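Trevor McKinnon wants to know who signed off on the gap

41 shares 6 comments

Trevor McKinnon has spent most of his working life moving small things off flat surfaces, and he has opinions about people who say they have made it easier. He ran the sorting room at a button wholesaler, then did the same at a seed merchant, and now he reviews bench equipment for small workshops. When I told him I'd be talking to Rosângela Marinho about her sweeping board, he sighed down the phone.

"Every few years someone reinvents the dustpan," he said. "Then they want 300 dollars for it."

Marinho isn't asking for 300 dollars. The board, sold under the name Zisalen, is listed at 171, tray included, and she is cheerful about the fact that it's a flat board with rails on one side and an opening between them. You tip your loose pieces onto it, push them through the opening, and they land in the tray.

"That is the whole product," she told me. "People keep waiting for me to say the next thing."

I had come with a list of doubts, a few of them McKinnon's. The first was the obvious one. A bench has an edge already. Why would anyone pay for another?

"A bench has too much edge," Marinho said. "You push a pile and it goes wide. It wants to go wide, that's what round things do. If the edge is a metre and a half long you need a tray a metre and a half long, or you chase what falls. With rails you only have to look after one opening."

I said that anyone with a cupped hand had managed this for centuries. She agreed, a bit too readily for my liking, and asked whether I had ever tried it with a thousand pieces. I hadn't. She has, it seems, more than once: her first test used 1000 wooden beads in a church kitchen, and she says she was still finding them in April.

The pieces she uses now are short red cylinders. They're a nuisance by design. Stood on end they slide well enough, but on their sides they'd sooner roll, and in a crowd they lean on each other and wedge.
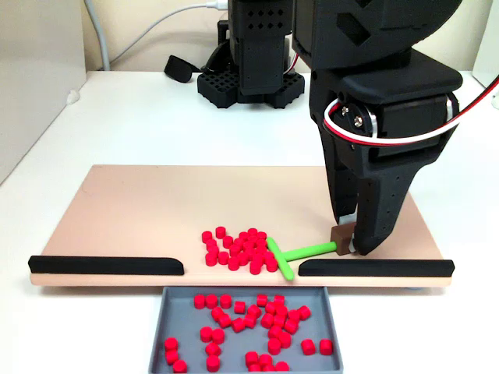
Green pusher against the red pieces, with the opening and the grey tray in front.

The pusher is the part I liked least. It's a T, bright green, with a long stem and a crossbar that is short compared with the pile it's meant to deal with. I asked why she hadn't made it as wide as the board and been done in a single shove.

"Because then it would be as wide as the board," she said. "And the opening isn't. You'd bring everything up to the rails at once, and most of it would be sitting behind a rail. Then you have to go in from the side with something small. So start with something small."

McKinnon, when I read this back to him, was unmoved. "She's describing a problem the rails created," he said. "Take the rails off, use a wide pusher and a wide tray. Bednárik sold one like that for years and it was fine. Ugly, but fine."

Marinho knows the Bednárik tray. She owns one. Her complaint is that it takes up half a bench, and that the people she sells to — model makers, a couple of jewellers, a woman who repairs accordions — haven't got half a bench to give. I put it to her that they hadn't got room for a broad peach-coloured board either.

"It goes in a drawer," she said. "You would need a big drawer, I'll give you that."

What about the colour? I'd assumed it was an accident of whatever material was cheap that week. She says she went through several, and that white was the worst, with glare off every lamp. Black hid dark screws. The peach is a compromise that suits most things and flatters none of them. It also shows its age. There are smudges and light scuffs on the surface, and small dark marks toward one corner, and I asked whether a customer paying 171 should expect the same.

"Yes," she said. "It's a work surface. If yours stays clean you've bought it for the wrong reason."

I found that answer a little convenient. Prarkance, which makes a rival board I haven't had the chance to use, advertises a replaceable top sheet, and a top sheet seems to me a reasonable thing to want. Marinho's view is that sheets lift at the corners and small pieces get underneath. She may be right. She would also have to redesign the board to offer one.

The rails I came round to, partly. Their ends are rounded at the opening, which sounds like decoration until you think about what a square corner does to a cylinder pushed against it. The early ones were square, she said, and pieces caught there every time. McKinnon conceded this point without being asked twice, and McKinnon concedes very little.

Then there's the tray, a plain grey thing with low walls. Too low, I'd have said. Anything shoved with enthusiasm ought to hop straight over the far side, and I told her so.

"Don't shove with enthusiasm," said Marinho.

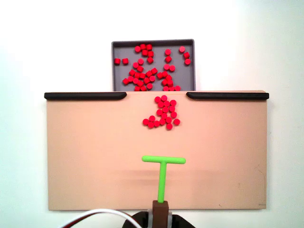

Do the pieces have to be sorted again once they're in the tray?

They do if you started with a mixture. The board only gets things from one place to another, and she has never claimed it sorts. Anyone who wants sizes separated still needs a sieve or good eyesight.

It's this modesty that makes the product hard to attack, and I did try. Each time I suggested it ought to do something more, Marinho said it didn't. Pieces bunch up in the tray wherever they happen to land, and she says to give it a shake. Very light items, sequins for instance, cling to the pusher. She recommends a brush for those, and she doesn't sell brushes.

The sales copy is another matter. The distributor, Grasureo, calls the board "a complete clearing system for the modern bench," and I read that line aloud to her to see what she'd do.

"I asked them to change that," she said. Did they? "They made the letters smaller."

So is it worth the money? McKinnon says no, and says you could make one on a rainy afternoon with an offcut and 2 lengths of moulding. I suspect he's right about that, and I also suspect that he has never got round to making one. I asked him. There was a pause, and he said he'd been meaning to fix the shed first.

Marinho has no objection to people building their own. Her one piece of advice is to make the tray before cutting the rails, and to set the opening narrower than the tray. She did it the other way round the first time, with the opening wider by a finger's width on each side, and went through the beads on her hands and knees.

I left still unsure about the price and fairly sure about the rounded ends. Marinho was looking for a lid to fit the tray. She hasn't got one in the range, and she says she isn't planning one.

Last updated 2 Jul 2024

Related
Drawer dividers: what fits and what rattles
The Bednárik tray, second-hand
Are magnetic mats worth the bother?
Readers' benches: small rooms, big piles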